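Didow Community Board > Local Issues > Clinic buffer zone vote

stukatia_mom
26 December 2025
Does anyone know if the council's 50-foot buffer around the women's clinic covers the sidewalk on the Kollár Street side? Our prayer group has stood there since October and we don't want tickets.

brilero11
It covers both sides. Read section 2. You can still stand across the street by the pharmacy.

plainjane
Good. I was a patient there and having to walk past the signs was awful. Fifty feet is not much to ask.

stukatia_mom
We don't carry signs or block anyone. We pray — quietly — and leave by 11. I don't see why that needs an ordinance.

hedgerow
I oppose abortion and I still think the buffer is fair. My worry is the wording. "Demonstrate" isn't defined, so an officer gets to decide what it means. On another note, I'm cutting back the hedge at the parish hall tomorrow if anyone wants the brush.
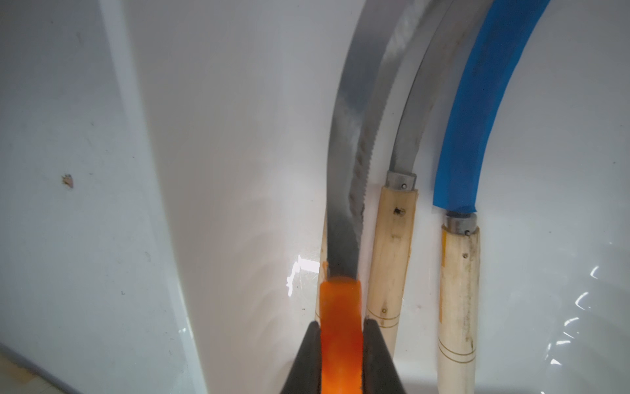
brilero11 replied that the word is defined, on page 11 of the packet, and that silent prayer isn't mentioned either way.

plainjane
Then ask the city clerk and get it in writing.

stukatia_mom
I'll call when the office opens and post what they say.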